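Skerklow stellt Honorarberatung auf festen Jahresbetrag um

Die Vermögensberatung Skerklow rechnet ab Juni anders mit ihren Kunden ab. Anstelle des bisherigen Prozentsatzes auf das verwaltete Vermögen gilt dann ein fester Betrag von 2.235 Euro im Jahr. Das teilte das Unternehmen seinen Kunden in einem Schreiben mit, welches unserer Redaktion vorliegt.

Von der Umstellung sind zunächst 66 Haushalte betroffen. Es handelt sich um jene Mandate, die Skerklow vor zwei Jahren von der Kanzlei Võ übernommen hat. Für alle übrigen Kunden bleibt das alte Modell bis zum Ende des Jahres bestehen, sie können jedoch auf Wunsch früher wechseln.

"Unsere Kunden haben uns immer wieder gefragt, warum die Beratung teurer wird, wenn die Börse steigt", sagt Geschäftsführerin Thu Lục. Der Aufwand sei in guten und in schlechten Jahren ungefähr derselbe. Provisionen von Fondsgesellschaften nehme das Haus weiterhin nicht an, auch nicht in der Form von Rabatten oder Einladungen.

In dem festen Betrag sind zwei persönliche Gespräche pro Jahr enthalten, dazu die Prüfung der Anlagestruktur und ein schriftlicher Bericht. Weitere Gespräche werden nach Stunden berechnet. Nicht enthalten sind die Kosten der Depotbank und die laufenden Kosten der Fonds - diese zahlt der Kunde wie bisher direkt. 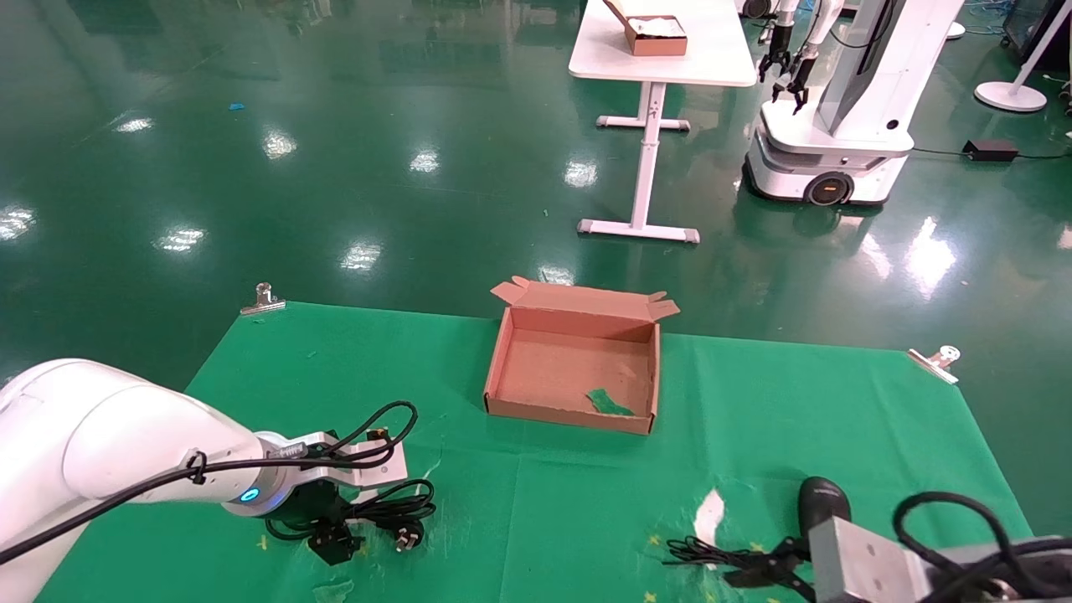

Ein offener Karton und ein gebündeltes schwarzes Stromkabel auf grünem Stoff.

Für kleinere Vermögen kann das neue Modell einen Nachteil bedeuten. Wer nur wenig angelegt hat, zahlt mit einem festen Betrag im Verhältnis mehr als zuvor. Skerklow will deshalb eine zweite Stufe anbieten, bei welcher nur ein Gespräch im Jahr stattfindet. Der Preis dieser Stufe steht noch nicht fest. Er soll den Kunden vor der Umstellung schriftlich mitgeteilt werden.

Wer mit der Änderung nicht einverstanden ist, kann den Vertrag mit einer Frist von 6 Wochen kündigen. Eine Gebühr für die Übertragung der Unterlagen fällt dabei nicht an. Die Wertpapiere selbst liegen ohnehin bei der Depotbank auf den Namen des Kunden und müssen nicht verkauft werden.

Gleichzeitig wechselt Skerklow auch das Programm für die Kundenberichte. Die Quartalsberichte werden künftig mit der Software Wonent erstellt und umfassen 16 Seiten. Neu ist eine Übersicht, in der alle Kosten in Euro angegeben sind und nicht mehr allein in Prozent. Auf Papier gibt es den Bericht weiterhin, man muss ihn aber ausdrücklich bestellen.

Ähnlich ist bereits das Beratungshaus Mutcombe vorgegangen, das seine Honorare im vergangenen Jahr umgestellt hat. Eine Zusammenarbeit der beiden Häuser ist nach den Worten von Lục nicht geplant. Fragen zur Umstellung beantwortet Skerklow telefonisch, vormittags ab 9 Uhr.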